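**Reda opens play-brick resale counter, with fewer promises than the last one**

June 27, 2018

Reda, the secondhand toy shop on Figueiredo Street, will start selling used building bricks and baseplates by the bag next month. The shop has turned this idea down twice before. Owner Ketill Toft still has doubts about it and asked that they be included here.

"Every few years someone tells me that used bricks are free money," said Toft. "They come in sticky, they come in with beads and hair in them, and half of what people call a full set is a box and a booklet. I'd like to see it work. I haven't seen it work yet."

The trial will run for nine weeks. Reda has bought 684 bags of mixed bricks from Omitz, a clearance dealer, and will offer them alongside large studded baseplates, sold one at a time. Bags will be sold by weight. Sets will not be sold as complete, even when the seller swears they are, and the shop will not take back a bag on the grounds that a certain piece was missing from it.

A trial of this kind was announced in January by another store in the neighborhood, which said it would move 2,000 bags by spring. It stopped giving out sales numbers after the first month. Reda is not setting a target.

Much of the effort so far has gone into one dull question: whether an old brick still holds. Bricks that have been chewed, left in a hot car or pried apart with a butter knife may look fine in the bag and then slide off the plate. Washing doesn't fix that. Reda's check is plain — stack a few pieces, press them onto a baseplate, pull them off again — and any piece that won't grip goes in the scrap bin.

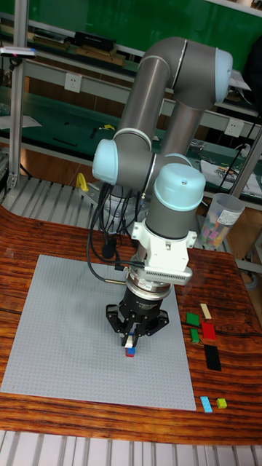 A white, blue and red stack just over the studs of a light-gray baseplate, with loose bricks on the wood to the right.

Bergþóra Vigfúsdóttir, who set the rules for the check, said she does not expect it to catch everything. "You can test a brick on Monday and a kid can ruin it by lunch," she said. "What I don't want is a bag where the pieces were bad before we took anyone's money. If a parent brings one in and shows me it won't stay put, we'll swap it."

Baseplates will be checked separately. A plate that rocks on a flat tabletop will be marked down and labeled as warped, and one with crushed studs will not be put out at all. Vigfúsdóttir wanted the warped plates thrown away too. Toft overruled her, saying that plenty of families build on carpet and won't care.

The shop makes no claim that buying used bricks will save a household money. Mixed bags contain plenty of pieces that few children want, and a parent who needs one particular part may do better ordering it new. Reda also advises against the bags for children who still put things in their mouths.

Bags go on sale at the front counter, with a limit of five per customer in the first week. Sorting by color was considered and dropped on cost. Anyone wishing to sell bricks to Reda should wait until the trial is over — the back room is full.

**Contact:** Ketill Toft, Reda, Figueiredo Street. Please ask at the counter.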